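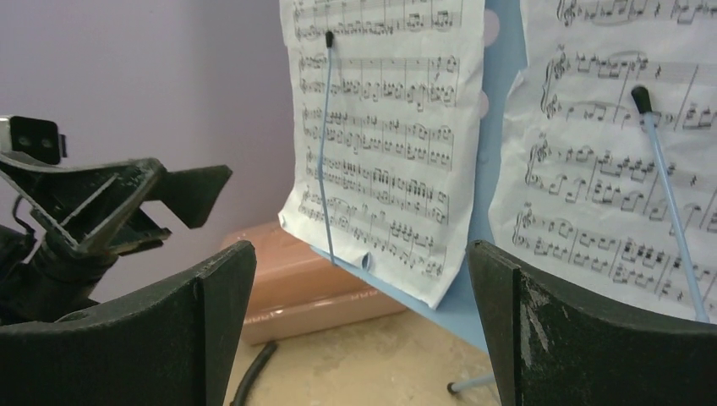

News from the workshop: looking after the page-turner

Those of you who came to the July open evening will remember the robot arm at the far end of the Stetumside workshop, the one that was meant to turn pages for the duo and spent a good part of the evening holding the Brandum waltz hostage at the foot of page two. I promised then that I would write something about how we keep it going, and several of you have been kind enough to remind me (more than once, and one of you in the queue at the baker's), so I have finally sat down with a pot of tea and my notebook to do it.

The first thing to say is that most of the care goes into the fingers. They are plain black things and they do all the hard work, sliding along beside paper and knocking now and then against the thin arms that hold the pages back. The right-hand one has taken the worst of it and has a pale scuffed patch along its inner edge. Muthu Warrier, who built the cell with me and has far steadier hands, rubs a fingertip along that edge before every session. If it feels smooth we carry on. If it catches at all, he takes the finger off and dresses it with very fine wet-and-dry paper, wipes it down with a damp cloth and lets it dry properly before it goes back on. A rough edge will pick up a page beautifully the first time and then refuse to let go of it, and we have lost the corner of a perfectly good minuet that way.

Then there is the stand. We tried three before settling on the light blue one, and I am very fond of it. It has a pair of little arms with black rubber tips that press the music flat, and those tips want more attention than you would think. They gather dust, and once they are dusty the paper creeps under them, and once the paper creeps the arm goes looking for a page edge that has moved along without telling it! A wipe with a barely damp cloth every week has cured nearly all of that. The legs have their places marked in pencil on the underside of my rehearsal mat, which goes down first on session days and is rolled up again afterwards. Please, if you are tidying up, leave the stand exactly where you find it. Resetting its position in the program is a job of 19 minutes on a good day, and I have timed it on some bad ones too.

Paper has been our other great teacher. Loose sheets curl, especially along the bottom, and a curled edge sits nearer to the gripper than the machine expects. We used to press everything overnight under the big atlas. Now we print on a slightly heavier stock from Plimitz, and leave the sheets out in the room for a day before using them, which seems to let them settle. It isn't perfect - older photocopies still roll up like wood shavings - but it has made life much calmer.

As for the routine itself, it goes like this. Muthu checks the cable first, all the way from the plug to the base, and moves any slack well away from the stand's feet. Next he runs the arm through its turn at a quarter speed with no music on the stand at all, listening more than looking. A healthy joint gives a low, even hum. The wrist had a dry little tick in it before Christmas, and that was a screw on one of the plates working itself loose. We now go over the plate screws every 200 turns, with the small driver that lives in the biscuit tin, and write the date and the count in the red notebook. Last of all he puts two old sheets up and lets it have a few turns at full speed while I play something undemanding.

The long test in the autumn came to 375 turns, and 194 of those were done after we had changed the rubber tips, so we have a decent record of both. The second lot went far better, with hardly a crumpled corner among them, and I shall bring the notebook along for anyone who enjoys that sort of thing.

We do need a few things. If you have old piano music you would be happy to see mangled, the more dog-eared the better, please drop it in. We are also after a spare set of rubber tips, and Ho, the ironmonger's on the corner, is keeping an eye out for us. Muthu will be showing anyone who wants to learn how to dress a finger after the next rehearsal, and I'll have the kettle on.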